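Contra la suscripción de todo

Me llegó en septiembre un aviso de Gunawan, la aplicación con la que llevaba años apuntando la lista de la compra y poco más. Decía que mi plan «evolucionaba». Traducido: lo que había pagado una vez pasaba a costar una cuota mensual, y si no la aceptaba podría seguir consultando mis listas, pero no escribir en ellas. Una lista de la compra en la que no se puede escribir. La leí dos veces por si me había perdido el chiste.

No soy un nostálgico del disquete. Entiendo que mantener un servidor cuesta dinero y que quien programa tiene que comer. Lo que no me creo es el argumento que acompaña siempre a estas cosas, el de que alquilar nos hace más libres. Lo he oído para la música, para los coches, para las cafeteras y, hace poco, para un colchón de la marca Plerkmont que se paga a plazos que no terminan nunca. Al cliente de Plerkmont se le llama «miembro». Yo no quiero ser miembro de un colchón.

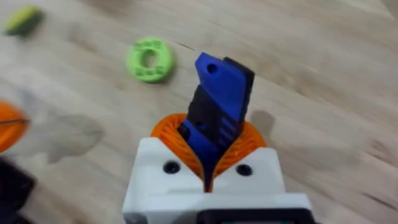 A esto me contesta Jolanta Wasilewska que exagero, que ella prefiere pagar poco cada mes y marcharse cuando se canse, y que mi generación guardaba en el trastero aparatos carísimos que usó una tarde. Tiene parte de razón en lo del trastero. En lo de marcharse, menos. Para darme de baja de Nudik, un servicio de recetas que probé durante un invierno, tuve que pasar por 13 pantallas. En una me ofrecían un descuento, en otra me preguntaban si estaba seguro y en la siguiente volvían a preguntármelo con el botón cambiado de sitio. Se entra con un dedo y se sale con una tarde libre.

Se me dirá que nadie obliga. Es la frase favorita de quien ya ha retirado la alternativa del escaparate. Mi antiguo procesador de textos, el de Sturwood, se vendía en una caja y sigue funcionando en un ordenador que no conecto a nada. Quise comprar otra licencia igual para mi hermana y ya no la venden. Hay tres niveles de suscripción, con nombres de metales, y el más barato no deja imprimir sin una marca de agua. Obligar, lo que se dice obligar, no obligan. 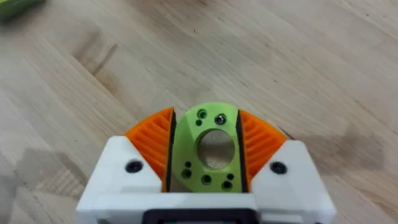 Tiempo de lectura: 2 minutos

Lo de los precios merece párrafo aparte. La cuota se calcula para que no duela, y no duele, hasta que uno se sienta a repasar el extracto del banco. Yo lo hice y encontré más de 30 euros al mes en cosas que no recordaba haber contratado, entre ellas un antivirus para un teléfono que tiré. Pregunté a varios conocidos y casi todos tenían algo parecido. Desconfío de un modelo de negocio que mejora con la mala memoria de sus clientes.

También desconfío de los remedios. Ahora se anuncian aplicaciones que vigilan las suscripciones por ti y, como era de esperar, se pagan por suscripción. Y se habla de leyes que obligarían a poner un botón de baja tan visible como el de alta. Bienvenidas sean, aunque ya vimos lo que pasó con los avisos de las cookies: una idea sensata convertida en un incordio que aceptamos sin leer para que se quite de en medio.

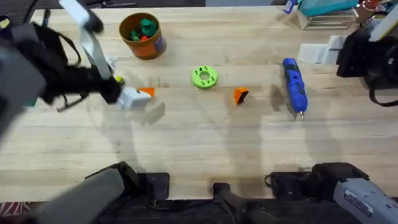 Puestos a pedir, yo me conformaría con algo más modesto. Que quien alquila lo diga con esa palabra, alquiler, y que lo vendido se quede vendido. Si Gunawan me hubiera avisado el primer día de que mi pago caducaba, seguramente habría pagado igual, porque la aplicación era buena. Me molesta enterarme ahora. He vuelto al cuaderno de la nevera, que se mancha de aceite y del que mi hijo arranca hojas para dibujar. En el supermercado me lo dejo en casa la mitad de las veces.

Contacto | Aviso legal | © Todos los derechos reservados | Volver arriba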